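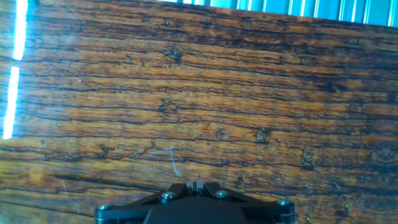

Welcome back, everybody, and thank you for your patience with the room change. Today we start on wood grain and how a tree writes down its own life, a subject I could happily talk about until they turn the lights off on us. Most of you come to this course thinking of grain as decoration, something a furniture maker picks out of a catalog, and there is no shame in that (I thought so too until my second year of graduate school). But look at a tabletop with honey orange wood and dark bands running across it, some nearly black and thick, others as thin as a hair, and you can start asking the questions we will be asking all term. Which way was the board cut? Is the dark color part of the wood, or was it put there by a stain or a finish? Keep those in your back pocket, please, and don't feel you have to answer them yet.

1. Earlywood and latewood

In places with a real winter, a tree grows quickly in spring and makes large cells with thin walls. We call this earlywood. Later in the season growth slows down, the cells come out smaller with thicker walls, and we get latewood, which in pine and fir looks darker. One band of each makes one year's ring. Many tropical trees don't follow this calendar at all, and we will give them their own lecture in October, when I have the Culitz samples back from loan.

2. How the saw changes the picture

A flat-sawn board is cut so that the rings meet the face at a low angle, and you get those lovely arches and wandering lines. A quarter-sawn board is cut close to the radius of the log, and the lines run straighter and closer together. Same tree, very different face! If you have trouble picturing it, slice a carrot a few different ways at home. I do this every year and my family has stopped asking.

3. Checks and shakes

A check is a crack that runs along the grain and across the rings, and it usually comes from drying, when the outside of the board shrinks faster than the inside. A shake is a separation between the rings, and it often starts while the tree is still standing. Please learn the difference well, as people mix them up in reports all the time, myself included on a bad day.

4. Reading for next time

Sharon Mfinanga's chapter on the Brarkbridge barn timbers is in the course packet. It is long, but she writes kindly for beginners. Pay special attention to beam 1363, where she first took a row of checks for ring boundaries and then had to go back and recount. The Urkine chapter is optional, though the drawings are a treat.

Bring a hand lens and a soft pencil to lab.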